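Parley: your questions answered

What is Parley, in a nutshell?
Parley is our method for teaching two robot arms to share a job. Each arm has its own policy, and the two swap a short message before every move, a bit like neighbours shifting a couch up the stairs and calling out to one another as they go.

How much data did you train on?
We kept 444 demonstrations out of the 645 we recorded at our Prustthorpe lab. The rest had dropped frames or a long pause in the middle, and we'd sooner be fussy than sorry!

Does the messaging really help?
We think so, and we were pretty chuffed. Over 216 test trials on handovers and two-handed holds, Parley finished well ahead of the same policies with the messages switched off. The gap was widest when both grippers had to work close together.

What sort of objects can it manage?
Mostly small, light household things, the kind you'd pick up without thinking. Clear plastic is still our great headache (the depth readings go all over the place), so please don't expect miracles there. 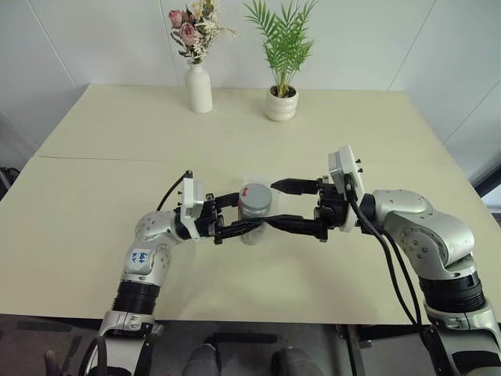
Slippery lids come a close second, and we're hoping the next round of training, due in May, will make a dent in both.

Can I try it on my own arms?
Please do! You'll need two arms with parallel grippers and a fair bit of patience with calibration. Sepehr Ranjbar looks after the code and is always glad to hear how people are getting along with it.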